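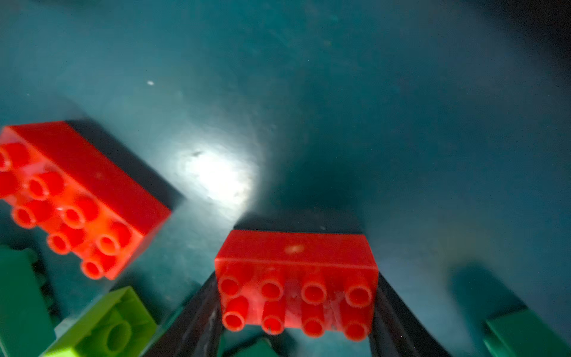
Colette Brannigan
Practice Lead, Shared Cell Rules, Tendex

Posted January 2, 2018

Call for participants: trial of the draft working rules for two-arm sorting cells

Tendex is looking for 16 people to work under a draft set of rules for small robot cells and tell us where the rules fail. The draft was written jointly with Arbridge and covers cells where two arms share one table and sort loose parts into bins. It runs to seven pages. You will be asked to read all of them before your first day.

The trial takes place at our Nomorik site. Each participant works five half days and is paid $325 for the week. Lunch is provided. Travel is not covered.

What the draft asks of an operator

Check the grip before the arm leaves the table. A part held by one corner goes back down and is picked again.
Stop over the bin before opening the fingers.
Only one arm in the space above a bin at any time. The other waits outside the bin row.
Hands stay out of the cell until both arms are parked and the stop is pressed.
A part in the wrong bin is logged first and moved second.
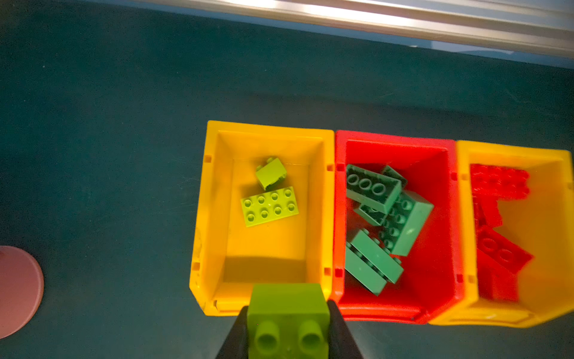 Held block over the near rim of the yellow bin.

The release rule has caused the most argument so far. The current wording says the part must be "fully inside the bin outline" before release, and operators read that in different ways when the bins touch each other. We want to hear how you read it, so please don't ask the shift lead for the answer on day one.

You will run the cell, fill in a one-page sheet after each block of work, and sit in on a group review at the end of the week. Plan on 300 picks over the five days. Speed is not scored.

Who can apply

You must be 18 or older and able to read and write English at work level. Robot experience is welcome but not required; half the places are held for people who have never run an arm. Current employees of Tendex, Arbridge or Sekiguchi are not eligible. Tell us if you need a seat, a different table height or larger print and we will set it up.

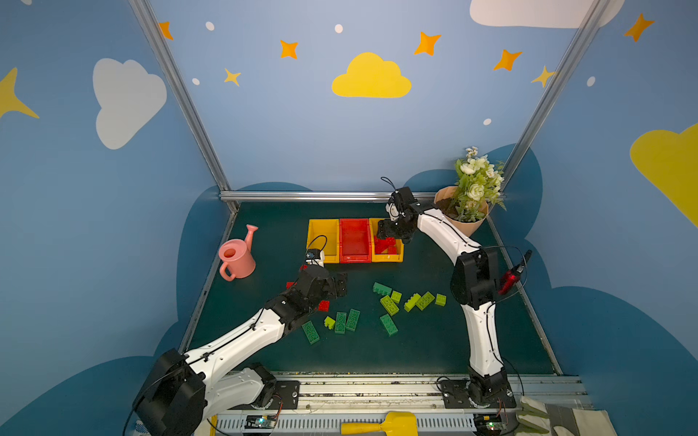

Two-arm cell with sorting bins along the back of the table.

Your sheets are stored under a number. We will publish the revised rules in July with a list of every change and the comment that led to it.

To apply, send a short note to the Tendex trial desk with the weeks you are free and a line or two on your work background. No résumé needed. Places are filled in the order notes arrive, and there is a waiting list.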